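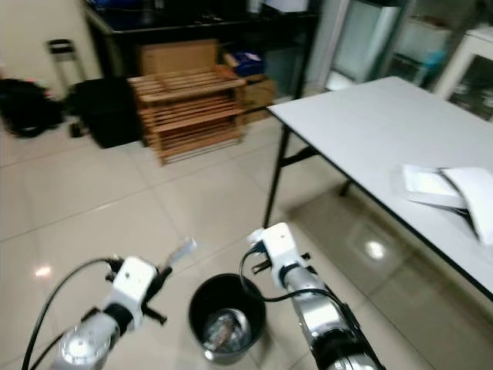 작성자: 설비기획_17
양팔 로봇 추가 도입과 관련하여 회원 여러분의 의견을 구하고자 합니다. 당 기관은 6월 예산 심의에 2호기 도입안을 상정할 예정이며, 현재 Trasisix와 Lalham 두 곳의 견적을 검토하고 있습니다. 현행 작업은 바닥에 놓인 소형 검은색 원통형 쓰레기통을 양팔 사이에 두고 진행되며, 양쪽 손목에는 검은색 소형 그리퍼가 장착되어 있습니다. 손목에서 늘어진 케이블이 팔 바깥으로 노출되는 구조이므로, 2호기에는 케이블 정리 부품을 본체 예산에 포함할지 별도 소모품비로 편성할지 결정이 필요합니다.

답글: Thierry Vidal
별도 편성을 권고드립니다. 케이블과 그리퍼 손가락은 교체 주기가 본체와 다릅니다. 당사는 Lalham 장비를 12개월간 운용하면서 본체 수리는 한 건도 없었으나 손가락 부품은 7회 교체하였습니다. 자산으로 묶어 두면 교체할 때마다 품의를 다시 올려야 합니다.

답글: prikoren_구매
위 의견에 동의하기 어렵습니다. 저희 Prikoren에서는 소모품비가 연중에 삭감되어 예비 부품을 확보하지 못한 사례가 있습니다. 초도 예비품은 본체 계약에 포함하고, 2년 차부터 소모품비로 전환하는 방식이 안전하다고 판단합니다.

답글: Huguette Hamel
예산 과목에 앞서 작업 높이를 확정하시기 바랍니다. 바닥 작업과 테이블 작업을 한 대로 모두 수행하려면 승강 장치가 필요할 수 있고, 이는 견적을 크게 바꿉니다. 흰색 접이식 테이블이 바로 옆에 있던데, 해당 테이블도 작업 범위에 들어갑니까?

답글: 설비기획_17
테이블 작업은 하반기 계획에 포함되어 있습니다. 요구 승강 폭은 300mm이며, Trasisix는 기본 사양, Lalham은 선택 사양으로 회신하였습니다.

답글: Thierry Vidal
그렇다면 선택 사양을 포함한 총액으로 다시 비교하셔야 합니다. 예비품 건은 prikoren_구매 님의 방식도 가능하겠으나, 보증 기간 중 무상 교체 범위를 먼저 확인하시기 바랍니다. 저는 여전히 별도 편성이 낫다고 봅니다.

답글: 설비기획_17
두 업체에 승강 장치 포함 총액과 무상 교체 범위를 서면으로 요청하였습니다. 회신 기한은 수요일입니다.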